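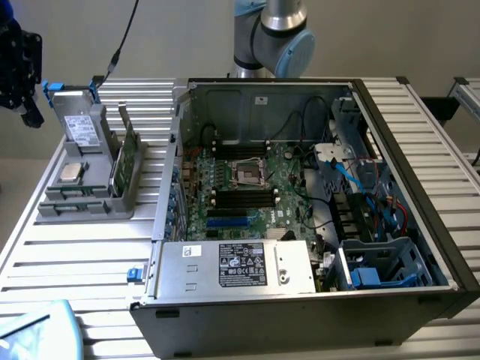 Texto: Amancay Farías · Revisión técnica: Kenta Hirose

Quiénes somos

Talto es un taller de ocho personas que enseña a brazos robóticos a montar y desmontar ordenadores de sobremesa. Lo hacemos por control remoto: una persona mueve el brazo, se graba el movimiento y con esas grabaciones se entrena después el modelo. En el sector hay quien vende esto como si bastara con una tarde de demostraciones. Nosotros llevamos 1400 y seguimos sin fiarnos.

De esas 1400 descartamos 294. En unas el operador dudaba demasiado; en otras forzaba la pieza, y un robot que aprende de alguien que fuerza un zócalo acabará forzándolo también. Osamu Kamata revisa cada grabación antes de que entre en el conjunto y tiene fama de severo. Los clientes suelen preguntarnos por la velocidad. Preferimos hablar de cuántas veces hubo que repetir.

El procesador, la memoria y el disco parecen tareas parecidas sobre el papel. Con el mando en la mano se parecen bastante poco, y dudamos que lo aprendido con una placa sirva sin más para la siguiente. 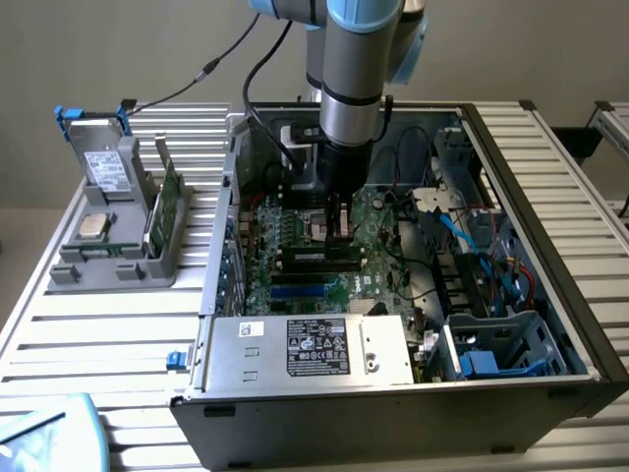 Qué no prometemos

No prometemos un taller sin técnicos. Tampoco damos porcentajes de éxito medidos sobre un único modelo de equipo, por mucho que luzcan en un folleto. Si su proceso cambia cada mes, es probable que le digamos que no.

Contacto: formulario web | © Talto | Volver arriba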